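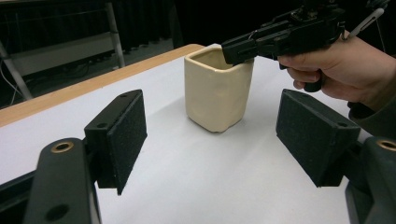 Workshop notebook, Lurkthorpe
May, entered after lunch
By: the bench end of the ceramics group

The square cup. I have put off writing this one up because every time I sit down to do it I pick the thing up, turn it round, and lose ten minutes.

For the record, it is the cream one, handmade, square with rounded corners, and the surface wanders a bit where the glaze went on. It came in from Karkden with the last lot of seconds, and the ticket said "shape, minor." I would like to meet whoever writes the tickets. A cup with four sides is a decision someone made on purpose. The minor part is that one side bows out a hair more than the other three, which you find with a straightedge or by trying to pack it.

Packing is the reason it's on my bench at all. The Drondent boxes are divided for round cups, and a round cup doesn't care which way you put it in. A square one goes in on the flat and rattles, or goes in on the corner and jams. I tried the corner first. Getting it out again took two of us and some language. So:

Flat, no wrap: rattles.
Flat, one turn of tissue: still rattles, more politely.
Flat, two turns, folded under the base: holds. Lid closes.
Corner to corner: do not.

Two turns it is. I've written it on the shelf card in pencil, in case somebody cleverer comes along.

Bench notes. I've moved this work to the white table, the one with the light wood edge, because cream on the old brown bench looked fine from every angle and cream on white shows you what is wrong with it. It's a rude surface to put a pale glaze on. You start seeing the thin places near the rim, and then you can't stop. Against that, the table shows every crumb of clay and every ring of tea, so whoever uses it last wipes it, and I mean with a damp cloth and then a dry one. A sleeve is not a cloth.

The curtains stay drawn at that end for now. With them open the afternoon sun comes straight across the top and every pot looks marvelous, including the ones that aren't.

Capacity. Somebody asked what it holds, as if that were an easy question. Filled to the brim, 162 ml. Filled to where a sane person stops, less, and I'm not going to put a figure on sanity. What matters more is that a square cup filled to the brim can't be carried. The liquid heads for whichever corner you aren't watching. I did one lap from the sink to the table and had to go back for the cloth (damp, then dry, see above).

Drinking from it: you go at the corner. I tried the flat side for a whole cup of tea out of fairness and wore a fair amount of it. From the corner it pours like a little jug and is very pleasant. Two colleagues say they prefer the flat. I've asked them to demonstrate and so far they are both busy.

Washing up: the inside corners hold on to coffee. A round brush skates right past them. The flat sponge gets in if you fold it over, and an old toothbrush is better. Please take one from the jar marked OLD and leave the others alone, that jar is next to the jar marked GLAZE for reasons of shelf space only.

Test pieces. I want to try the same shape in the Jiang clay, which is smoother and might forgive us on the bowed side. My guess is that the bow comes from handling when the cup is leather-hard: you pick up a round cup anywhere, but a square one gets picked up by two opposite sides every single time, and those sides learn about it. If that's right, the cure is to lift from the base with the thin board and keep our thumbs to ourselves. If it isn't right, I have a thin board.

Plan for the batch, so it's written down somewhere other than the back of my hand:

– 14 cups, same form, Jiang clay.
– Half lifted by hand as usual, half by board. Mark the feet H or B before they dry. Last time we marked them afterward and had a very long discussion.
– Same cream glaze, one dip. I'd like to keep the uneven look; several people have said it's the best thing about the cup, and I'm one of them.
– Straightedge on all four sides at leather-hard, after bisque and after glaze. Use the steel one. The wooden one has a bow of its own, which accounts for most of what we believed in the spring.
– Space them on the kiln shelf with a finger between, corners not facing corners.

On stacking: they don't. Or they do, once, and then you own a sculpture. A round stack will settle itself as you set it down. With these, the top one has to line up with the one underneath, and if it's a few degrees off it sits on four little points of contact and waits for you to turn your back. Single layer on the shelf, please, with a sheet of paper underneath. I know it eats the space. I've cleared the lower shelf of the things that were labeled TEMPORARY, some of which had a decent layer of dust on the label.

Pricing came up again at the tea break. I'm staying out of it except to note that 53 minutes went into the trimming and finishing of the last one I made, and most of that was corners. A wheel does round for free. Everything after round is you, with a sponge.

Open questions, for whoever has the patience:

Does the rim want to be softer at the corners? I think yes, the lip catches a bit there, but if it goes too soft we lose the square and we're back to a cup that looks as though it was sat on.

Would a handle help? I drew three. On the flat side it looks like a filing cabinet. On the corner it looks right and is a misery to attach. The third drawing I'm keeping to myself.

Does the Drondent supplier do a square divider? Minimum order is 2000, I'm told. So, tissue. Two turns, folded under.

Cup goes back on the lower shelf tonight. Left side, by itself, on paper. It's not a pen pot. I found three pens in it this morning and a washer, and the washer was mine.

Last updated: May, end of the afternoon
Contact: leave a note in the tray at the Lurkthorpe bench
© Lurkthorpe workshop notebook | Back to top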